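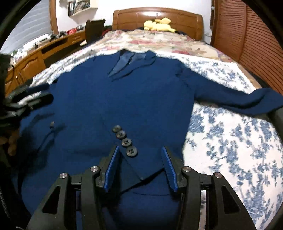
Wanted: people who still mend their clothes (or wish they did)

Hi, I'm Lieven Maes, and I'm putting together a small book on home mending for Kilby Press. I have a contract, a deadline in October and a closet full of my own repairs, and what I don't have yet is you. I'm looking for 22 people to talk to me about the clothes they've kept going longer than anyone expected.

I got into this because of my grandfather, who wore one raincoat for most of his adult life and had an opinion about every brand of thread in the store. When he died I got the button tin. I started sewing the buttons onto things, badly, and then a bit less badly, and somewhere along the line I began asking strangers on the train who had done their elbow patches. People love being asked! One man missed his stop.

Who I'd like to hear from

You don't have to be good at it. I've already talked to a retired tailor and she was wonderful, but now I'd really like to meet the people who use iron-on tape and hope for the best. Jackets, work pants, school uniforms, wedding clothes, baby blankets, all fine. I'm short on people who learned from a father or an uncle, and very short on anyone under 30. If your mending pile has been sitting on a chair since last winter, you count too (mine has its own chair).

You do need to be 18 or over, and you should live close enough to Cheng to come in once. If you can't travel, write to me anyway and we'll see if a phone call works.

What you'd be doing

We'd have one long conversation, 2 hours or so with a coffee break in the middle, in the back room at Orex, the fabric store on the corner by the post office. Bring up to 3 pieces of clothing. Dark ones are welcome even though they're a pain to draw, and I mean a navy coat where the stitches vanish completely unless you tilt it toward the window. I like those best.

Spread everything out on your bed the night before and have a good look at it. Check the lining, the cuffs, and the spot under the arm where seams always seem to give up. You'll remember things. 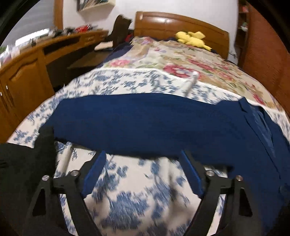 Pay and the small print

You get $60 for the conversation plus your bus or train fare, paid the same day. Lino Tedesco is doing the illustrations and may ask to borrow one piece for a week. You can say no to that, and he won't sulk. First names only in the book, or a made-up one if you'd rather. You'll see your pages before they go to the printer, and you get a free copy.

How to sign up

Send me a few lines about one thing you've mended and what went wrong with it. Drop it in the box on the counter at Orex or mail it to me care of Kilby Press. Evenings after 6 are easiest for me, but I can do mornings if you tell me early. Please put a phone number on it, I lost two lovely people last time that way.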